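Search this wiki
Go
Advanced search

Metudus hand-held gripper kit

The Metudus is a paired hand-held gripper kit made by Jutden, a small firm in Porndale, for people who want to teach robots everyday jobs at home. The operator holds one gripper in each hand and does the job with the gripper fingers, and the recordings are later used to train a two-armed robot. It was designed by Roald Solberg and first hired out in January. For a tool with so few parts it is a real pleasure to use, and it has won a loyal following among people who work with cloth - easily the most awkward thing a robot can be asked to pick up.

Each gripper has a black body and two upright yellow fingers with long slots through them. Two round sensors with silver-coloured rims sit side by side on the plate behind the fingers, and a white sticker carries a printed number and a QR code, which is scanned at the start of every session so that left and right never get swapped in the files.

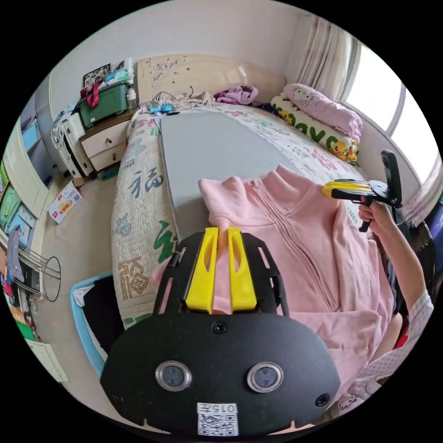 Use with clothing

Folding is the job the kit is best known for, and it shows off the fingers beautifully. They can press down flat on a garment or close on a single layer of it, and the slots let them bend a little where a solid finger would skid. Zip-up tops with high collars are a favourite test. The collar wants to stand up, the zip is stiffer than the cloth beside it, and the sleeves go wherever they like.

The kit needs no table or studio. A bed does very well, and many users prefer one, as the soft surface forgives a clumsy push. Operators mostly sit, with their forearms reaching out over the work. 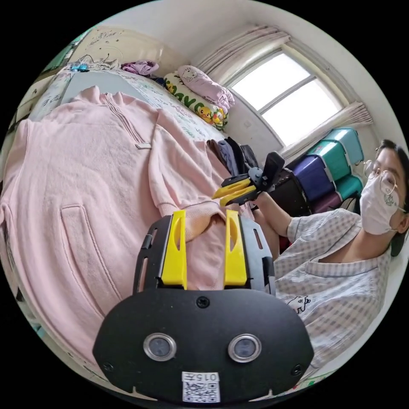 Metudus grippers in use on a pale pink zip-collared top, operator seated.

Jutden suggests spreading the garment out fully before the first fold and leaving it slightly different each time. A sleeve hanging over the side is fine. So is a bunched hem - the untidy starts are the ones that teach the most, and Solberg has said in the user notes that he would take 40 messy folds over 500 perfect ones.

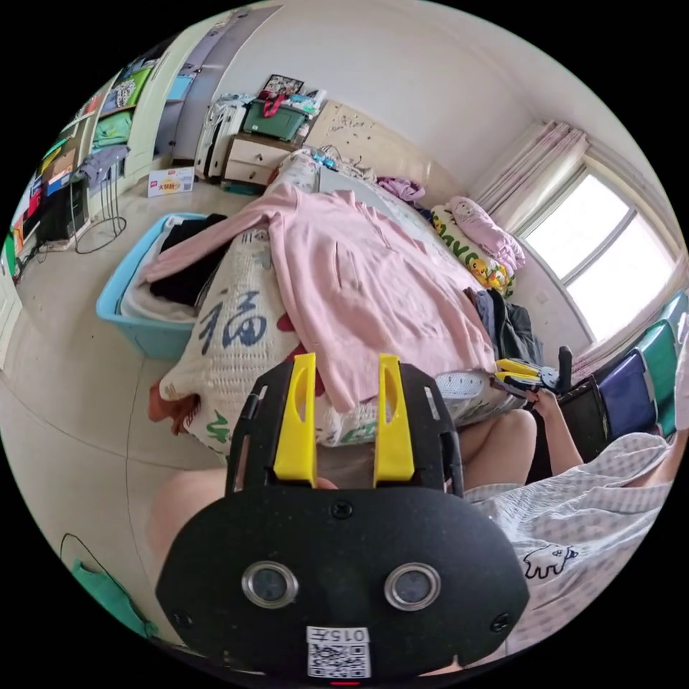

Sessions are best kept to 16 minutes or so of folding at a stretch, then a rest for the wrists. The grippers are wide across the body, and new users tend to hold them too tightly. After a day or two the grip loosens and the movements become lovely and smooth.

Hire and support

The kit is hired by the week at £149, which covers both grippers, spare fingers and a carry case. Checking and sorting of the recordings is a separate service, run by Stojanovska, and can be added at any time. Prices were last checked on 1 July 2022.

Known faults

The sticker can lift at the corners if wiped with anything stronger than water. Early sets had a finger screw that worked loose, and Jutden swaps these free of charge.

Reader comments (3)

foldedcorner: Had this for two weeks and loved it. Thin knits are much harder than sweatshirts, maybe add a line on that?

P. in Porndale: Does the carry case fit spare fingers AND both chargers? Mine doesn't close.

foldedcorner: Chargers go in the lid pocket. Took me ages to find it too!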